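Naheed Naqvi, Bredarora Middle School office. A few notes for families before winter break.

Bus 37 has a new afternoon stop at the Russo Street lot. Pickup there is 3:50. The old stop by the library is closed through December.

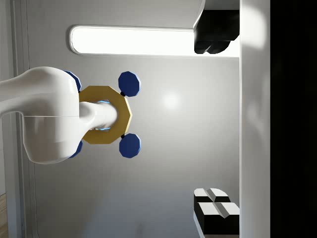 White arm, gold ring, blue disks. Computer rendering.

Lunch balances: please pay anything owed before break. You can send cash or a check in an envelope with your child's name and homeroom on it. Balances over $50 need a call to the office, ext. 442.

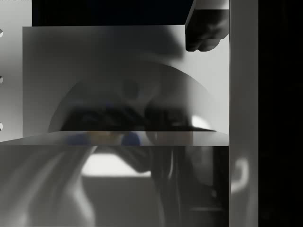 Field trip slips for seventh grade go to Ms. Ryu in Room 89. She can't take them by e-mail, they have to be signed on paper.

Lost and found is on the table outside the gym. Coats left after the last day get donated.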